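How Do You Teach a Robot to Fold a Shirt?

I fold laundry for science. It's my job, or at least part of it on Tuesday mornings, and when I tell kids that on school visits they usually laugh and then ask if I can come over and do theirs. (No!)

My name is Samer Tarawneh and I work at a place called the Haddadin Lab in Trunusbridge. We teach robots to do things with their hands. Well, I say hands. Most of our robots have grippers, which are a bit like your thumb and one finger stuck on the end of an arm. Try it right now. Put your thumb and your pointer finger together, tuck all your other fingers away, and pick up a sock. Easy? Okay, now do it with both hands and fold a T-shirt, and you'll have some idea what our robots are up against.

Why clothes are so tricky

Robots have been good at some jobs for a long time. A robot in a car factory can put the same bolt in the same hole all day and never get bored. But the bolt is always the same shape, and the hole is always in the same spot.

Now think about your school shirt. On the hanger it's one shape. On the floor it's another shape. Scrunched up in the bottom of your bag under a banana, it's a shape I don't even have a word for. It's still the same shirt! You know that without thinking, because you've been looking at clothes and grabbing them and getting your head stuck in them since you were tiny. A robot hasn't had any of that practice. If you show it a shirt lying flat and then flip the collar up, it may as well be looking at a brand new animal.

Scientists call things like shirts "deformable", which is a fancy way of saying they flop. Other floppy things are rope, dough, plastic bags and pillowcases. Floppy things are some of my favourite things to study, and some of the most annoying too.

Learning by copying

So how do we do it? You could try writing the robot a list of rules. Move the arm left. Close the fingers. Lift. The trouble is that you'd need a new list every time the shirt landed differently, and shirts land differently every single time.

What we use is called learning from demonstration. "Demonstration" means showing how. It's how you probably learned to tie your shoes. Somebody did it slowly while you watched, and then they did it again, and again, and somewhere along the line you got the idea.

In our project, which is called Grurkus (somebody's little brother picked the name and we kept it), a person does the folding with two grippers, one for each hand. You hold them by the handle. They have cameras on board, so there's a recording of the job from very close up, right where the pinching happens. Later on, a computer studies the recordings and looks for patterns. When the collar looks like this, the fingers went there. When the sleeve looked like that, the other hand moved over here.

The best bit is that you don't need a robot in the room while you're recording. A robot arm is heavy and expensive and it does not fit under an airplane seat. A pair of grippers goes in a backpack. So the folding can happen in people's ordinary rooms, with their ordinary clothes, and that matters a lot. If a robot only ever learned from one grey T-shirt on one white table, it would be hopeless the minute it met a stripy one on a bed.

Collars get their own practice. A collar is thicker than the rest of the shirt, it likes to stick up, and if you let go of it at the wrong moment it springs back and wrecks your nice neat fold.
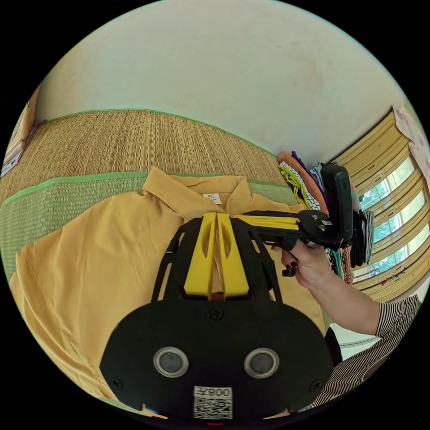 How many times does a person have to show a robot something before it learns?

It depends on how hard the job is, and clothes need a lot of showing. For our folding test we used 3635 demonstrations, done by lots of different people.

That's a huge number, I know. If you folded one shirt every day it would take you nearly ten years to get there. But with plenty of folders sharing the work it goes faster than you'd think, and each fold only has to be done once. The computer can look at the recording as many times as it likes and it never complains.

What we wanted to find out

A good experiment starts with something you don't know. We already knew a robot could learn to fold one shirt if you showed it that shirt over and over. Our question was a bit different: is it better to practise on the same few clothes lots of times, or on heaps of different clothes just a few times each?

I had a guess. Scientists are allowed to guess, as long as we write it down first and then check it properly! My guess was that "lots of the same" would win for easy jobs, and "heaps of different" would win for hard ones.

To check, we made two robot learners. Let's call them Same and Different. They had the same arms, the same grippers and the same kind of computer program, and we gave them the same number of demonstrations. The only thing we changed was the clothes in the recordings. That's what people mean by a fair test. If we'd given Different a better arm as well, we'd never know whether it was the arm or the practice that helped.

Then came the exam. Each robot had to fold clothes it had never met before, 100 times. We gave it a point if the shirt ended up folded with both sleeves tucked in, and no point if it didn't. So that was 200 tries altogether, and I watched every one of them, with a lot of toast.

So who won?

Different won, and by more than I expected. Same did beautifully on shirts that looked like the ones it had practised on. But give it something longer, or slippery, or with an unusual collar, and it would reach for the place where the sleeve usually was and close its fingers on nothing at all. It looked so confident doing it too!

Different made mistakes as well. It was slower, and it sometimes pinched a bit of the table cover along with the shirt and folded the two together like a sandwich. But it was much better at having a go at something new.

And my guess about easy jobs was wrong. Even for the easy folds on new clothes, "heaps of different" came out ahead. I'd written my guess on the whiteboard in big green letters, so everybody at work got to see it for weeks. Being wrong is a pretty normal day in a lab, and you still learned something you didn't know at breakfast.

What the robots still can't do

Quite a bit! They can't do buttons. They can't turn a sleeve the right way round when it's inside out. They're dreadful with fitted sheets, but then so am I. And they don't know when they've finished – sometimes one will keep patting a perfectly good fold until we press stop.

Feeling is a problem too. When you pick up a shirt, your skin tells you if you've got one layer of cloth or two. Our robots mostly use their cameras for that, and a camera can be fooled by a wrinkle. Our friends at Prorport are working on fingertips that can sense how thick something is, and we're hoping to borrow a set in February.

Try it yourself

You don't need any special gear for this one. You need a shirt, a friend, and 2 wooden clothes pegs each.

Spread the shirt out on a bed. Hold a peg in each hand and fold the shirt using only the pegs, with no fingers on the cloth. Get your friend to time you. Do it five times with the same shirt and write down all your times. Then swap to a completely different shirt, something with long sleeves or a hood, and see what happens to your time.

If you want to make it harder, close one eye. Or have your friend hold one pair of pegs while you hold the other, so you have to work as a team without talking.

Write down your guess before you start. If you do it with your class, ask your teacher to send me your times, and I'll stick them up on the whiteboard next to the green letters.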